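Flakum Kitchen Tidying Set

Flakum is a small collection about putting kitchen things back where they belong. Forks, knives, spatulas, wooden sticks, the odd utensil with no obvious name — all the bits that end up on a table and need a home in a block, a jar or a drawer. We love this stuff, and we hope it shows!

What's inside

905 clips, sorted into 8 folders by task. Each folder has a notes.txt with a plain list of the utensils used and where they were meant to go. Milan Dekker wrote the task list and Pravesh Pillay did the naming, which took far longer than the filming (is it a turner or a spatula? We settled on spatula).

Kitchens

All of them are real home kitchens, with the worktops left as people keep them. Rice cookers, pots and paper towels stay put, and tablecloths are allowed to rumple. A patterned cloth makes thin metal things much harder to pick out, and those are some of our favourite clips.
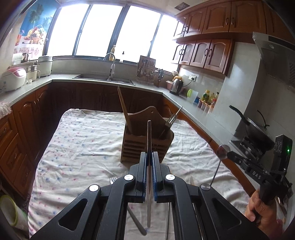 Knife blocks got a folder of their own, called block_return. Slots are lovely and fussy: a fork will lean one way, a wooden handle the other, and both still count as put away. If you only have time for one folder, start there.

Known gaps

Ladles are badly under-represented. Folder 9 (drawers) is planned but not included yet — we hope to add it in October.

Changes

July 16, 2023: first release. Corrections to utensil names are very welcome, so please send the clip number and your suggested name.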